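Prata Seed Library: progress report to the Grunwood Fund, second period

Prepared by Gobnait Ní Chonaill, project lead

What a growing season it has been! When we last wrote, the seed library was a set of drawers in the back room at Prata and a long list of people who had said they might be interested. We now have members borrowing packets every week we open, and a good number of them have brought seed back, which was the bit we were most nervous about.

Lending and returns

We lent 3767 packets over the period and had 3327 returned or replaced with something of equal use. Beans and peas did best by far (they are easy to save and people are proud of them). Squash was harder. Several members sent back seed that had crossed with a neighbour's courgettes, so we have kept it out of the drawers and Rosario Cirillo is growing a few on her own plot out of pure curiosity. We can't wait to see what comes up.

Workshops

Seven workshops ran, all of them full. Marama Hollis led the tomato one in March and had people squeezing pulp into jam jars within ten minutes of taking their coats off. The session on drying and storing has been asked for again, and we'd like to run it in the evening next time, at half past six, so that people on day shifts can come. 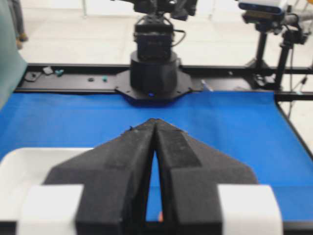

Germination tests

Ginevra Dal Bello has taken this on with great energy. She tests each older batch on damp paper in the airing cupboard and writes the result on the drawer label. Two batches of parsnip failed completely and have gone on the compost. The leeks surprised us all, as they were the oldest seed we held and almost all of them sprouted.

Spending

We are within budget on packets, labels and room hire. The dehumidifier cost more than we had allowed for, and we covered the difference from the printing line by moving the newsletter to email. Coment gave us a discount on the glass jars, so we bought the larger size.

What comes next

The Petov allotments have asked for a small branch of their own, with one cabinet and a shared catalogue. Rosario Sorrentino is drawing up the list of what should go in it, starting with salad crops and broad beans. We would like to move a little of the workshop money towards that cabinet and will send the revised figures with our next claim. If you would like to visit, do come on an opening morning, when the swap table is at its busiest.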